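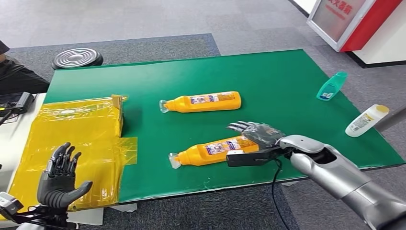

Ticket 151 – right hand closes early on bottles lying flat
Component: grasp planner (Maretti), hand driver
Status: open, workaround in place

Hi all, picking this up again after lunch. Short version: on the bottle task the right hand comes in over the target nicely, then starts curling its fingers before the wrist has finished its descent. The arm log looks clean, the hand log looks clean, and it's only when you lay one over the other that you see the close command going out too soon.

What I've tried so far:

Restarted the hand driver. No change.

Swapped the Penside perception build for the previous one, as I was convinced the clear caps were throwing the length estimate. They do a bit! With the cap missing from the mask the box comes up short and the grasp centre slides away from the cap end. But the early close happens with a good mask too, so that's a separate bug and I'll raise it on its own.

Cleared everything off the mat except one orange bottle. Still early. Put the second orange one back, nearly parallel to the first, and now and then the planner flips between the 2 as its target on the way down. That one's real as well (sigh), and I think it's the tracker handing out a fresh ID whenever the hand covers the label.

14:20 – found something. The Morais bridge stamps hand messages with its own clock and arm messages with the controller's clock. The trigger for closing is "wrist within tolerance of grasp pose", and it was being checked against the predicted pose, not the measured one. So the planner believes we've arrived when we're still on the way. I've pointed it at measured pose on my branch and the fingers now wait as they should.

14:55 – spoke too soon. With measured pose the check sometimes never passes at all and we sit there hovering until the timeout at almost 4,000 ms. I suspect the tolerance is too tight for an arm at full reach, the near edge of the table being an awkward spot for it. Loosened it on the branch and the hover has gone for now, but I don't love it.

Left hand isn't involved, by the way. It stays parked in the open pose and gets no commands in any of these logs.

Could someone on the Muvum side tell me whether the bridge can use the controller's clock throughout? If it's a config flag I can't find it, and the readme only mentions it for the arm. Logs and my branch are attached to the ticket. Please don't merge the tolerance change yet – I want to run the white and teal bottles through it first, with the same settings.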